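4.3 Réglage de la conservation des fleurs coupées – armoire réfrigérée Takura

La présente section s'applique aux armoires Takura installées en arrière-boutique ou en atelier de composition. Elle suppose que la mise à niveau (section 4.1) et le raccordement électrique (section 4.2) sont terminés et que l'appareil est resté sous tension, portes fermées, pendant 16 heures.

ATTENTION – Ne pas introduire de végétaux avant la fin de cette période de stabilisation. La sonde d'humidité fournit des valeurs erronées tant que l'évaporateur n'a pas effectué un cycle de dégivrage complet.

Réglage de la consigne de température

1. Appuyer sur la touche MENU et la maintenir enfoncée pendant 3 secondes. Le voyant du panneau passe à l'orange.
2. Sélectionner le profil « Fleurs coupées » à l'aide des touches fléchées. Le profil « Plantes en pot » est réservé aux armoires équipées du kit d'éclairage Ormsby.
3. Régler la consigne sur 3 °C pour les roses, les œillets et les tulipes. Pour les espèces tropicales (anthuriums, orchidées), retenir une valeur conforme aux indications du producteur et utiliser un compartiment séparé.
4. Valider par OK. Le panneau revient à l'affichage principal et la température mesurée clignote jusqu'à ce que la consigne soit atteinte.

Remarque – Le seuil d'alarme haute est réglé en usine sur 8 °C. Sa modification exige le code installateur.

Préparation des tiges

5. Nettoyer le plan de travail et les seaux avec le détergent habituel. Rincer à l'eau claire.
6. Déballer les bottes et retirer les liens. Éliminer les feuilles situées sous le futur niveau d'eau.
7. Recouper chaque tige en biais, avec une lame propre. Ne pas utiliser de sécateur à enclume, qui écrase les vaisseaux.
8. Placer immédiatement les tiges dans la solution de conservation. Avec le concentré Treltolano, respecter le dosage imprimé sur le bidon; un surdosage provoque un brunissement du bord des pétales.
9. Écarter toute fleur présentant des taches grises ou un pédoncule courbé. Le botrytis se propage rapidement en enceinte fermée.
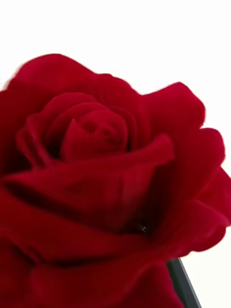
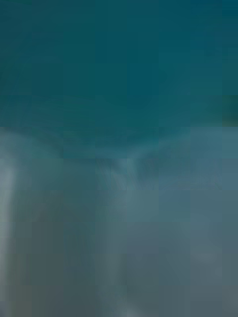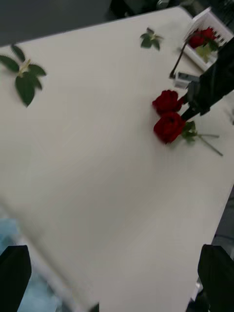
Chargement de l'armoire

10. Régler les clayettes de manière à laisser au moins 50 mm entre le sommet des fleurs et la clayette supérieure.
11. Disposer les seaux sans masquer la grille de reprise d'air située au bas de la paroi arrière. Si un seau doit être placé devant la grille, monter l'entretoise Bolbridge fournie dans le sachet d'accessoires.
12. Ranger les lots les plus anciens à l'avant. Noter le jour d'arrivage sur l'étiquette du seau.
13. Fermer les portes et vérifier que le joint porte sur tout le pourtour. Une feuille de papier coincée dans le joint doit opposer une résistance lorsqu'on la tire.

ATTENTION – Ne pas entreposer de fruits dans l'armoire. L'éthylène dégagé par les pommes, les bananes et les tomates accélère la chute des pétales, même à basse température.

Réglage de l'humidité

L'humidité relative est pilotée par la vitesse du ventilateur. En position AUTO, le régulateur réduit la ventilation dès que l'air s'assèche. La position MANU est prévue pour les essais en usine et ne doit pas être utilisée en exploitation – la condensation sur les boutons serrés favorise les moisissures.

14. Sélectionner AUTO dans le menu « Air ».
15. Contrôler la valeur affichée après 8 heures de fonctionnement, portes fermées. Si elle reste inférieure à la plage indiquée en annexe B, vérifier le siphon du bac à condensats avant de modifier un paramètre.

Entretien courant

Vider et brosser les seaux à chaque changement de solution. Dépoussiérer le condenseur à l'aspirateur, appareil hors tension, une fois par mois; en août, ou dans un local mal ventilé, doubler cette fréquence. Ne jamais nettoyer l'intérieur avec un produit chloré : les ailettes de l'évaporateur se corrodent et la garantie ne couvre pas ce dommage.

Consigner les relevés de température dans le tableau de l'annexe C. En cas d'alarme persistante, relever le code affiché avant de couper l'alimentation, puis se reporter à la section 7.

Révision technique de la section : Cameron Donnelly.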